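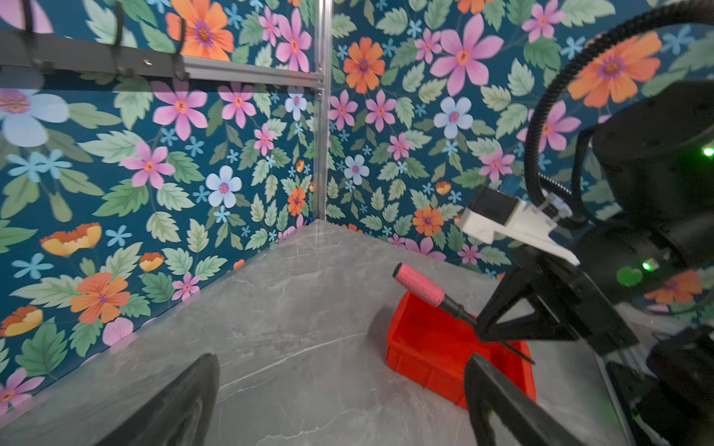 Jorosville, 18/06/2023

I have wanted a loud work corner for years, and now I have one! The wallpaper is called Zudisach, it comes from Ibarra, and I bought it at Kidivton after carrying the sample around in my bag for longer than I'd like to admit. It's a deep teal covered in flowers. Big orange ones with purple centers, pink ones, pale blue ones, and little star-shaped blossoms filling in the gaps between the leaves. There is hardly a plain patch anywhere, so if you like your walls quiet you can stop reading now.

I'll start with the color, which was what worried me most. The sample looked almost navy in the store and I was ready for the whole corner to turn into a cave. It didn't. The leaves are a pale green with serrated edges, and there are so many of them that the teal never gets a chance to feel heavy. The orange flowers do most of the work. You notice them first, then the pink, and it took me a good while to start seeing the sky-blue stars at all.

The scale surprised me too. I assumed a print this big would look silly in a small space, where you only ever get a few of the large flowers on each wall. Soledad Ochoa, my sister-in-law, told me to go for it anyway, and she was right. A tiny print would have turned to mush from a few steps back. With this one you can still pick out the petals from across the room.

Hanging it was fine. I used 2 rolls at $37 each and had a decent piece left over, which I'm saving for the inside of a cabinet door. The paper had some weight to it and didn't tear when I pulled a strip back off and started again (I did that more than once). Trimming was easy with a fresh blade and miserable with an old one. The instructions are short and printed very small, and they tell you to let the paste rest before the strip goes up without saying how long. I settled on ten minutes and had no trouble.

Matching the pattern is where you'll need patience. With so many leaves you think you can get away with being a bit off, but a large flower with one shifted half will catch your eye every single time. Line up the big flowers first and let the leaves sort themselves out. Corners are kinder than I expected. Mine has a silver aluminum post running up where the two walls meet, so the paper just has to reach it on either side and look tidy.

Hardware looks great against it, by the way. I have a dark grey bar with black hooks on the left, right up by one of the orange flowers, and I thought the metal would spoil the effect. I like it more than I did on a plain wall — the black is crisp against all that color. The tabletop is a gray marble pattern with fine white veins, and having something calm under the flowers helps a lot. If your table has a strong pattern of its own, I'd take a sample home and set it down next to it before buying.

Then there's the fun of picking small things to go with it. A little red-orange plastic bin looks as if somebody chose it for the wallpaper, and even a screwdriver with a pink-red handle fits right in. I never thought I'd care what color a screwdriver was. Apolinar Esquivel, who lent me his long level for the job, says I've lost my mind, and then he asked for the name of the pattern.

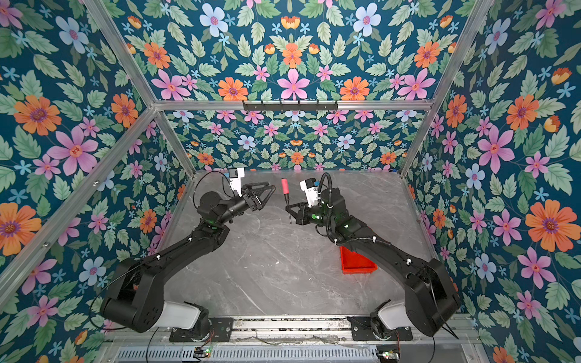
Can you put up hooks or a rail after the paper is on?

Wait until the paste has dried all the way, mark your holes in pencil, and cut a small X at each one before you drill so the bit doesn't catch the paper and pull it.

A few smaller complaints. The rolls arrive wound very tight and want to curl back up, so unroll them face down the night before and put some books on the ends. The sample is also too small for a print like this. Mine had one pink flower and part of a blue one, with no orange whatsoever, and orange is the color that decides whether you'll love it. Ask the store to open a roll for you. Mine was happy to.

I also wish there were a border or a plain teal to go with it. Kidivton told me a solid color is due in August, and I'll probably be first in line, as I have my eye on the hallway.

I'm giving it 8 out of 10. One point comes off for the instructions and one for that stingy sample, and nothing comes off for the flowers, which I still stop to look at every time I sit down to work.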